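January 2, 2021

**Progress report to the Grolon Fund: work bays at Noonan, second half of the grant**

We are delighted with where the bays have got to. When we last wrote, in June, the long room at Noonan was bare floor, a pile of timber offcuts and a lot of pencil marks on the wall. It now has proper places to work, and people have started arguing over who gets which one, so we must be doing something right!

**Walls and tops**

The three-walled layout you approved has gone in as drawn, with one change. We had planned square corners, but we splayed the side walls outward towards the open front, and it makes a huge difference. You can get your elbows in, you can see into the far corners, and sweeping out is a much quicker job. The walls are plain grey. We tried a cream first (one tester panel, painted over the same week) and it showed every mark and threw colour onto whatever was on the table. Grey is calm to look at and easy to touch up.

The tops are the tan, mottled ones. There was some doubt about these at the planning stage because the surface looked busy in the catalogue, but at full size the mottling settles down nicely and small knocks disappear into it. We have left them unvarnished for now. A glossy coat was quoted at £200 and would have made the glare problem (see below) worse, so that money stays in the line for fittings.

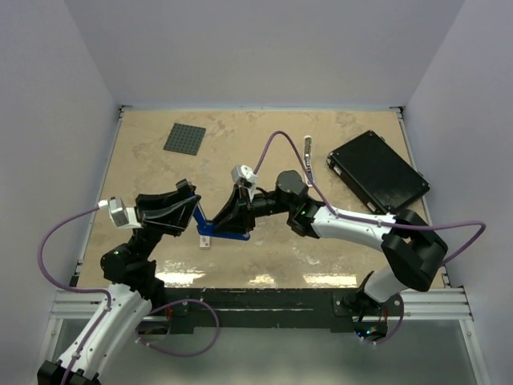
Fittings have been the slow part. The thin metal strip along the back edge was a late addition, with a small corner bracket at each end, and we are very glad of it. On the first top we fitted, things kept slipping down behind and we spent far too long fishing them out with a ruler. The narrow rails down the two sides were in the original drawings. Plarnulus supplied the first batch slightly too long and swapped them without any fuss, although it cost us 12 days while we waited.

**Light**

We said in the bid that the room was gloomy, and it was. The new ceiling lights have sorted that out so thoroughly that we have the opposite trouble near the front edge of the tops, where the light bounces straight back up at you in bright patches. It is worst towards the right. We have tried tilting one of the fittings and it helped a little. Next we want to try diffuser sheets, which are cheap, and Zomden have offered to lend us a set before we commit to buying.

**Wear**

The tops are already picking up scuffs and some darker blotches. We are not worried. They are meant to be worked on, and we would much sooner see a marked table than a spotless one. We did want to know what would come off, so we gave one top a good clean with warm water and washing-up liquid. Light scuffs faded, the darker patches stayed put. A gentle sanding is the next thing to try, on the underside of a spare offcut first.

**Cables**

Our least tidy area, and we would like to do better. Cable ties are fine for short runs but the longer lengths still hang in loops below the front edges. We have asked for a price on clip-on trunking to fit under the front beam. If it comes in within budget it will be fitted before anything else on the list, as loops at knee height get caught on chairs.

**Money**

Spending stands at 82 per cent of the grant. Walls came in under, lighting came in slightly over, and the two more or less cancel out. Delivery charges were higher than we allowed for, mainly because the tops had to come separately from everything else. The full breakdown is on the sheet sent with this report.

**What comes next**

- Diffusers on trial, then bought if they do the job
- Trunking under the front beams
- Sanding test, and a decision on whether to seal the tops
- Second coat of grey on the lower part of the side walls, where shoes have been at it
- Door widened by 55 mm so a whole top can go through flat

The door is the one we are most looking forward to. Every top so far has gone in on its side with a good deal of shouting, and there is a dent in the plaster to prove it. We will send the final costs once the joiner has been.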